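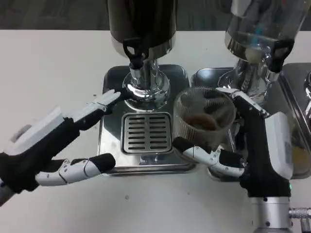
Two dispensers side by side, with the slotted drip grate under the dark one.

Fanstead Breakfast Notes – README

Hi, and thanks for opening this one first. What you've downloaded is a folder of comment cards from the breakfast room at Fanstead, a small guesthouse where I worked the early shift for longer than I planned to. People wrote on the cards, I typed the cards up, and now they're a text file you can search and sort and argue with.

There are over 2000 cards in the main file. Most are short. A lot of them say "lovely eggs" and nothing else, and I kept every one of those, so please don't write to me about duplicates. They're different people who all liked the eggs!

What's in the folder

cards.csv – one row per card, with the text as written
rooms.csv – which floor the guest was on, when they told us
spelling.txt – my list of odd spellings and what I think they mean
zisari.csv – the cards from Zisari, our sister house up the hill

The Zisari cards are in their own file because they used a different form, with a row of faces to circle plus a line for comments. I tried merging the two sets in March and made a real mess of it (the faces ended up in the room column). If you want them together, join on the month and leave the faces alone.

How I typed them

I copied what people wrote, mistakes and all. If I couldn't read a word I put [?] and moved on. Where a whole card beat me I asked Tài Khương, who has much better eyes for handwriting than I do and rescued plenty that I'd given up on. Names and phone numbers are gone. So are two cards that were really letters to a relative and had no business being in our box.

Anything in a language other than English is kept in that language. There's a column called "lang" and it's my guess, so fix it if you know better.

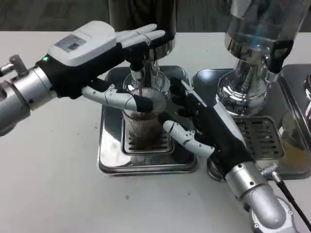

A clear fluted glass under the spout of the chrome machine.

What people talk about

Drinks, mostly. I expected food to win and it didn't come close. Guests have strong feelings about how hot coffee should be, how early it should be ready, and whether juice belongs on the same counter. After that it's toast, noise from the stairs, and the marmalade. The marmalade fights are my favorite part of the whole thing, and you can find them by searching "peel."

I tagged each card with up to 4 topics. The tags are mine alone, done late at night with a cup of tea, and I got stricter as I went along. Early rows are a bit generous with "service."

Known problems

The dates are by month only. Cards left in the box over a holiday all got the month I emptied it. Room numbers changed once when the Agbenyega wing opened, and I haven't matched the old ones to the new ones yet.

Using it

Use it for whatever you like – class projects, word counts, a poem. Please credit it as the Fanstead Breakfast Notes. The older Waltach spreadsheet going around is my first draft and is missing half the rows, so please use this copy.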